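Speaker notes – "From object list to motion: the planner behind the drawer tasks"
Jessie Hepburn, Ronau robotics software
Internal tech day, Lusumdale office, May 31, 2023
Slot is 16 minutes plus questions. Slides 1 to 9.

Slide 1. Title
Say who I am and what I work on. I write the planning layer. I did not train the perception model and I will send those questions to Cinzia Rizzi, who is in the room.
Mention that the software stack is called Aguirre, in case people from the other building only know it by the repo name.

Slide 2. What the task is
Put the items from the top of the cabinet into a drawer and shut it. The operator types one line of text. Everything after that has to come from the software.
Three parts talk to each other: perception gives us a list of things and where they are, the task planner picks an order, the motion planner finds a path for the arm. Control runs the path.
Most of the bugs last year were in the handoff between the first two. Say this early so people know why I spend half the talk on it.

Slide 3. The object list
Each entry has a label, a pose, a rough box, a confidence value and a time stamp. The time stamp was added in the spring and should have been there from the start.
We used to drop any entry under a fixed confidence. That was a mistake for small flat items. A thin package lying on a gray surface gets a low score in one frame and a good one in the next, and the planner would see it appear and disappear. It replanned every time.
Now an entry has to be missing for 16 frames before we remove it. It costs us some delay when a person picks something up by hand. We accept that for now.

Slide 4. Drawers as state
The drawer is a joint with a limit, so we store one number per drawer: how far out it is. Open and closed are labels we work out from that number.
The old version stored open or closed only. A drawer pulled out a little way counted as closed, and the planner would send the gripper to the knob using the closed position. The fingers arrived behind where the knob was and pushed on the front panel.
Pause here. People who ran the old version will remember it.
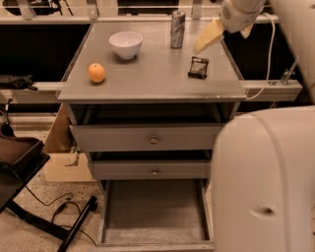 The other thing we changed was who owns the number. Perception makes a guess from the camera. Control has a better guess after it has moved the drawer itself, from the arm's own joint readings. We keep both and take the control value until the camera disagrees for long enough. Cinzia wrote the check that compares them. It is short and it has caught more real errors than any test we had.

If someone asks about the body blocking the camera: yes, the head camera loses part of the furniture when the robot stands close. The planner marks those regions as unknown. Unknown is treated as occupied for motion and as "look again" for task planning. Do not go further into it, there is a slide.

Slide 5. Picking an order
Task planner is a plain search over symbolic actions. Pick, place, pull, push, look. Nothing learned in it.
Costs come from a table. Pull and push are expensive, look is cheap. With look too cheap the robot spent its time looking around, so we put the cost up until it stopped.
Round items go late, since they roll if the arm bumps the top. This is a rule typed in by hand. I would like it to come from somewhere better.
A full search is capped at 2445 nodes. If it hits the cap we take the best partial plan and run the first action only. Someone will ask where that figure comes from. It was the largest search in our logs from the week we set it, and it has not needed changing.

Slide 6. Motion
Sampling planner, followed by smoothing. We give it 1000 ms. Past that, the task planner is told the action failed and tries another grasp.
The arm cable was not in the collision model for a long time. We added it as a chain of small spheres that hang from the arm. It isn't accurate but it keeps the path away from corners.
Show the before and after plots. Leave them up while I get a drink of water.

Slide 7. Blocked views
Back to unknown regions. Show the grid overlay.
Two choices when the target is in an unknown region: move the head, or move the base back. Moving the base is slow and it makes the pose estimates worse, so the planner tries the head first, then the waist, then the base.
We had a loop here – head moves, region clears, arm comes in, region is blocked again, head moves. Fixed by freezing the target pose once the gripper is within 100 mm of it. From there control runs on the last good estimate and on contact.
That freeze is the part I am least happy with. If the item shifts during those last few centimeters we close on nothing. We find out from finger width after the grasp and start over.

Slide 8. Tooling
Ostino is the replay tool. It takes a log and runs the planner against the recorded object list, with no robot attached. You can change a cost, replay, and see whether the plan changes.
Please use it before you book robot time. Most of the questions I get on chat could be answered with a replay.
Known problem: replays made before the time stamp change will load, but the frame count logic does not work on them. The tool prints a warning. Read the warning.
Demo if there is time. The log is already on the laptop, desktop folder, second file. If the projector is slow, skip the demo and show the screenshots.

Slide 9. What is next
Recovery after a bad push. If a drawer stops before it is shut, we currently retry twice and give up.
Replace the hand-written order rule.
Better estimate for how far out a drawer is when the robot has not touched it yet.
Merge the cable model into the main branch. Review is open, I need one more person on it.

Questions I expect
Why not one learned policy for all of it? We have a group trying that. I can read a plan and see why it was chosen, and for debugging that matters to me.
Does it run on the other cabinet? Yes, with a new furniture file. Drawer directions and knob positions are measured by hand and typed in.
What happens with two drawers out at the same time? The planner handles it. The upper one hides the lower one from some head positions, so expect more look actions.
Can we get the logs? Ask Cinzia for access.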